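Support Request: Episode audio stops early in podcast feed
Product: Guver Podcast Hosting
Show affected: The Grendusero Table (board game discussion, biweekly)
Status: Resolved
Opened by: Oranuch Tanasarn, producer
Assigned to: Boris Popescu, Listener Feeds

Summary of the request

The customer reports that the December episode, a discussion of tile-laying games for two players, ends before the closing segment. The full recording runs 95 minutes. Subscribers who receive the show through the feed report that playback stops at 47 minutes, during the review of Stusow, and that their player then moves on to the next show in the queue. Playback from the episode page on the website is complete.

The customer asks for a prompt correction. The closing segment contains the entry rules for a listener contest, and entries are already arriving from people who heard only the first part.

Steps taken by the customer before contacting support

The original file was opened on two computers and played to the end on both. The episode was removed from the schedule and published again under the same title. Subscribers were asked to delete their copy and download it again. Some reported success and others did not.

Response from Listener Feeds, 9:40 a.m.

Thank you for the report. The file stored in your media library is complete and matches the length you have given. The feed entry, however, lists a file size that belongs to an earlier upload with the same file name. Certain players rely on the listed size and stop the download once that amount has been received. Players that ignore the listed size will receive the whole episode, which agrees with the mixed results from your subscribers.

Please confirm the following:
Was a shorter version of this episode uploaded at any time?
Was the file name changed between uploads?
Is the feed delivered directly from Guver, or does it pass through a redirect address?

Reply from the customer, 11:15 a.m.

A shorter version was uploaded in error. Our editor exports the show in two parts, and the first part was placed in the library under the final file name. It was replaced the same evening, before the publication time. The file name was not changed. The feed passes through a redirect at our old address, which we have kept for subscribers who joined before we moved to Guver.

The show notes page for the episode is copied below as it now stands, in case the error lies there. 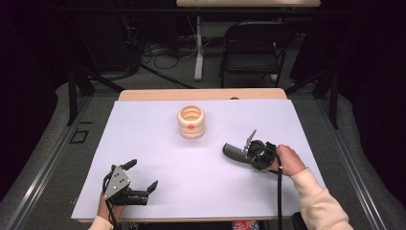 Oranuch Tanasarn

In this episode the panel compares tile-laying games that play well with two, beginning with Stusow and ending with Sangkhawat, which returns to the table after a long absence. We also discuss whether a scoring track belongs on the main board or on a separate card. Listener contest rules are given at the end of the program.

Response from Listener Feeds, 1:05 p.m.

The show notes are in order and have no effect on the audio. The cause is confirmed as follows. When a file is replaced under the same name, the library stores the new audio at once, but the feed entry keeps the old size until the episode is saved again from the episode editor. Republishing from the schedule screen does not update this value. The redirect was then holding a saved copy of the feed with the incorrect entry.

Action taken

1. The episode was opened in the episode editor and saved, and the listed size was checked against the stored file.
2. The saved copy of the feed at the redirect address was cleared.
3. The refresh interval on the redirect was set to 15 minutes. It had been set to one day.
4. The episode was downloaded through both addresses and played to the end in the players named by your subscribers.

Subscribers who already hold the short copy must remove it and download the episode again. Most players will not replace a finished download without being told to do so.

Reply from the customer, 3:30 p.m.

We have checked both addresses and the full episode is now delivered. A notice has been sent to subscribers, and the contest deadline has been extended. Please advise whether the episodes on either side of this one should be saved again as well.

Response from Listener Feeds, 3:50 p.m.

No action is needed for those episodes. Their listed sizes are correct. For future replacements, please upload the corrected audio under a new file name and select it in the episode editor. A request to update the size value from the schedule screen has been passed to the product team under this ticket.

Ticket closed with the agreement of the customer. It may be reopened by replying to the closing notice.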